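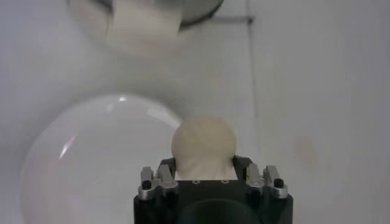
Grasp check says "empty" when the gripper is holding something soft
Posted in October by Ho-yin Mok

Hi all! I'm running a pick and place job on a small arm with the Girnance planner, and I'm losing my mind a bit. Hard parts work great. With anything squishy the fingers close, the wrist camera plainly shows the thing sitting between them, and then the grasp check returns EMPTY and the planner goes back for another pick (with its hands full, so you can guess how that goes). My log has 3,718 attempts in it now and the false empties are nearly all soft items. I've tried raising the closing force, but then I squash things. Is there a setting for this, or do I need to write my own check?

Chia-hao Poon replied:
I had this last year! The default check looks at finger width after closing and compares it to the width the planner expected. Soft stuff squeezes down past the tolerance, so it decides you missed. Look for width_tolerance in your grasp config. Mine shipped at 9 percent and I run soft items at 20. Also make it wait a bit before reading the width, say 13 control ticks, so the fingers have stopped creeping. If you still get bad calls, crop the wrist image to the spot between the fingertips and compare it with a saved shot of the closed, empty gripper. Pale item on a pale table is rough for that though, so compare edges and skip plain brightness.

bretside_dan replied:
same problem here, updating fixed it for me I think? can't remember which version

Last updated: October

We use cookies to keep you signed in. By continuing to browse you accept our cookie policy.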